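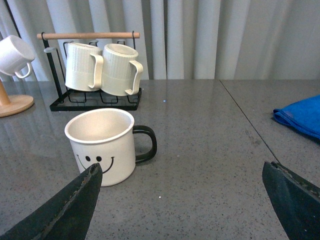 Does "Best Before" Mean Anything? Date Labels and Kitchen Waste in Fidadcombe
Student project report, submitted in May

Why we picked this

The town's waste leaflet says that households in Fidadcombe could save a lot of money by reading date labels properly. We wanted to know where that claim came from. The leaflet gives no source, and when we wrote to ask we were sent the same leaflet again.

"Use by" is meant to be about safety. "Best before" is meant to be about quality. The leaflet assumes people mix the two up and throw out good food. That sounds likely, but sounding likely is a low bar.
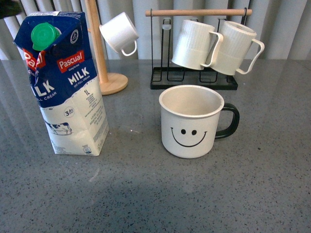 What we did

We put a paper survey through 1000 doors in the Hendricks and Cakport areas and asked people to keep a food diary for 9 days. Each entry had to say what was thrown out and why. We ended up with 2570 entries, which looks impressive until you read them. Many just say "old." One household wrote "bread" on every line and gave no reason at all.

We also used the Pravura waste calculator, a free online tool that turns diary entries into dollars. We dropped it after testing. It gave us 3 different totals for the same diary, and we could not find out what prices it was using.

What people told us

Most people who filled in the reason box did not mention dates. They wrote that they had cooked too much, or forgotten something at the back of the fridge. Milk was the main exception, and even there the carton had often been open for days, so the printed date was not much help to anyone.

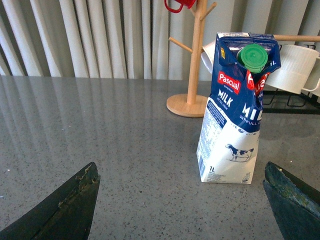

One reply from Cakport said that the date only matters until you break the seal, and after that she goes by smell. Several others wrote much the same thing. We are not recommending the smell test – it can't tell you if food is safe – but these people were clearly not confused about labels.

Problems with our own results

People who keep a food diary probably waste less while they are keeping it. We had no way to check. We also wrote the survey before agreeing on what counted as waste, so coffee grounds and peelings are in some totals and missing from others.
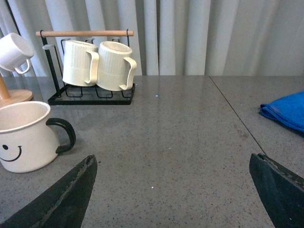 Kitchen counter with a mug rack.

What we would say to the town

Print the source or drop the savings claim. Our diaries don't prove it wrong, but they give it very little support, and a leaflet about leftovers and portion sizes would be closer to what people wrote down.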